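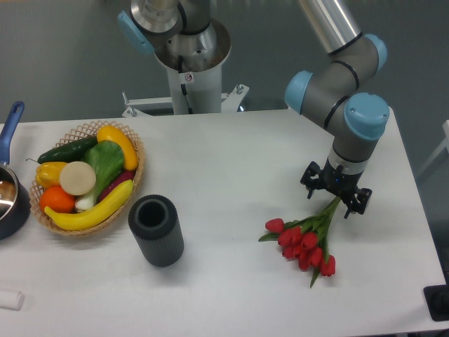 Did the portrait project spend the grant on portraits?
Mostly. Of every dollar you gave the Darnholm Portrait Project, the larger part went on sittings, prints and frames, and the rest went on a boiler, as explained below.

Progress report, second period
Apr 27, 2022

The plan you approved was for 140 free family sittings in Darnholm, each household to receive one framed print and to let us keep a second for the archive. We have completed 98 percent of the scheduling and a more modest share of the photography. People in Darnholm are very willing to book a portrait. They are less willing to leave the house in a clean shirt on the date they picked, and I say this as someone whose own family portrait has been postponed twice.

Sittings
The Nkosi Street studio is open and working. We lost 11 days to the boiler, which came with the lease and had been described to us as "characterful." Babies do not sit well at 50 degrees, and neither do their grandparents. The repair was paid from the contingency line, with your office's consent, and that line is now empty.

Sessions were budgeted at 20 minutes. This was my figure and I would like it back. A couple can be done in that time. A family of six with a dog needs most of an hour, much of it spent on the dog. From next month we are booking longer slots in the afternoon and keeping the short ones for couples and people on their own, who tend to know what they want and leave when they have it.

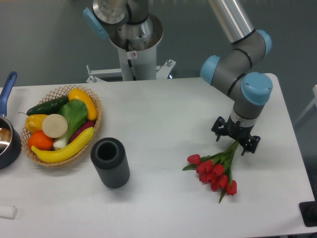
We have also stopped offering a choice of backdrop. There were four. Families would stand in front of all four, argue, and pick the gray one. The other three are rolled up behind the door, where they fall on whoever comes in first.

Printing and framing
Prints are made by Zusto, who have been prompt and only once sent us somebody else's wedding. It was a nice wedding. The frames are from Cloltivska, and the first delivery was the right size in the wrong measuring system. They replaced the lot without a fight, but the families from the first weeks got their prints in a cardboard folder with a promise. Those frames are now in and we are handing them out as people come by.

The archive
Every family signs a release before the sitting. We rewrote the form after several people told us the old one read like the sale of a house. It now fits on one side of the page. A few families have asked to have the print but stay out of the archive, and we have said yes each time. I'd ask you to accept these as completed sittings, though the agreement doesn't quite say so.

Money
We have $980 left in the print budget. That won't cover the remaining orders at the current price, so we are moving the unspent advertising money across, subject to your approval. Advertising has proved unnecessary. One school newsletter filled the calendar.

Next period
Evening sittings start as soon as the second light stand is back from repair. The closing exhibition stays in August, in the library hallway, which has good walls and terrible lighting. We are asking the library about the bulbs.

Two things needed from you: a yes or no on the advertising transfer, and the new version of the expense form, as the link in your last letter opens a parking permit application.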